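# The bed is a table and we should stop pretending otherwise

30/08/2020

I have lived in small rooms for most of my adult life, and in every one of them the bed has been the biggest flat surface. I have eaten on it, wrapped presents on it, sorted receipts on it and packed for every trip I have taken. I used to feel bad about this. I was brought up to think that a bed is for sleeping in, that it should be made by 8 in the morning and left alone until night, and that anything put down on it in the meantime was a sign of slackness.

I no longer think so. My view now is that in a small home the bed is a working surface by day, and that most advice about tidy bedrooms is written by people who have a spare table.

Take the last room I rented, on the top floor of a house in Lamorow. It had a bed, a wardrobe, a chair and a shelf. The landlord's list called it a furnished double. If I wanted to empty a bag and see what was in it, I could use the floor, which was cold and had a gap under the skirting board where small things went missing, or I could use the bed. I used the bed. So did everyone else in that house, going by what I saw through open doors on the way to the bathroom.

What ends up there is not rubbish either. It is the ordinary stuff of a day that has come out of a pocket or a shopping bag and hasn't been given a place yet: a bag of crisps or other snacks, something small and pink that was bought for no good reason, a tall container that is too awkward for the shelf. None of it is dirty. None of it will hurt a duvet.

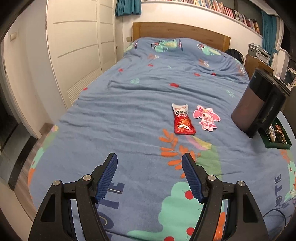
The usual answer is storage. Buy a set of boxes, put a label on each one, and the bed will stay clear. I tried this. I bought five boxes from a shop called Tramon and slid them under the frame, and for a few weeks I did put things away as they came in. Then I stopped, as I think most people do, and the reason was simple enough. To get at a box I had to kneel down, pull it out, take off the lid and move whatever was on top. To put a thing on the bed I had to let go of it.

A friend of mine bought the Dafis folding table instead, the one that hangs on the back of the door. It is a decent table. She has to shut the door to use it and take her coat down first, and so it stays folded, and her post is on her bed with mine.

I do accept part of the case against. Food is the strongest part of it. Crumbs get into the sheets, and an open drink on a mattress is asking for trouble. My own rule is that packets stay shut and lids stay on, and anything without a lid goes on the chair. There is also the question of sleep. People say you rest badly in a place where you also do your paperwork, and that may be true for some. I have never found that it made a difference to me, but I don't have a job that follows me home.

The other complaint is about looks, and I have less patience with that one. A great deal of bedding is now sold to be looked at. It comes in pale colours with a pile of cushions that have to be taken off every night and put back every morning. I owned a white set from Iso for one winter and it made me nervous the whole time. I wouldn't put a newspaper down on it. I was keeping a large part of the room out of use so that a cover could look nice for nobody in particular.

A patterned duvet is far better for the way people live. A cartoon print, fruit, leaves, big shapes, whatever you like. It doesn't show a crease, it doesn't show a small mark, and a few things lying on it look no worse than the pattern does. I don't think grown adults should feel silly about owning one. They are often the cheaper sets as well, and they go in a normal wash.

All I would ask for is one firm habit, which is to clear the bed before you get tired. I do it at the same time as I boil the kettle in the evening. It takes me roughly 15 minutes if I have let things build up, and much less if I haven't. Everything gets picked up once and goes where it belongs, and the shut packets go back to the kitchen. Then I shake the duvet out over the far side and leave it. I don't smooth it. By November the room is cold enough that I'm under it soon afterwards anyway.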